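How to prepare a packing table for shared work with a pick-up arm

Updated August 8, 2025

At our Terley site we pack small parts by hand. Since March one of the tables has an arm that does the simple picks, and the people of that table now do the checking, the labels and the odd shapes. This page is for the person who opens the table in the morning. Hernness, our second site, can use it too, but their tables are 11 cm lower, so please measure again.

Before you start

You need a soft cloth, the shift sheet and 30 minutes the first time. Later it goes faster. Agree with your colleagues who stands at the table and who fills the trays. In the old way everybody did both, and some people miss the walking. We now change places every 18 picks trays -- the arm waits, nobody has to hurry.

Step 1. Stop the arm with the switch on the table leg and wait until the lamp is off.

Step 2. Clear the table. Cups, pens and gloves go to the side shelf. The arm will try to take what it finds.

Step 3. Put one test piece at the far side and start the slow program. The limit is 250 grams for one piece. Heavier pieces stay with the hand packers.

Step 4. Watch one full approach with your hand near the switch. If the fingers come in crooked, stop and call the shift lead. Do not bend them back yourself.
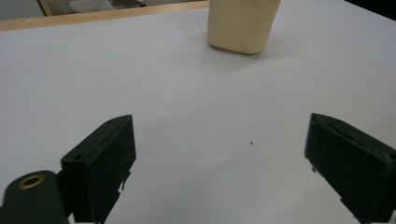
Cleaning is the part that changed most for us. Before, we wiped the table when it looked dirty, at the end of the shift or after lunch. Now wipe it before each new tray, and look at it from low down, with the light. On a pale top even one tiny dark speck between the fingers is easy to see, so take it off before you place the next piece. Look also at the fingers. Light scuffs are normal, but a crack must be written on the sheet.

Step 5. Sign the sheet and write how many pieces the hand packers had to take over. We use this number to plan people, and it is not a score for anybody.

If you came from the Akgül line, your old sheet has no field for this. Write it in the margin until the new sheets are printed.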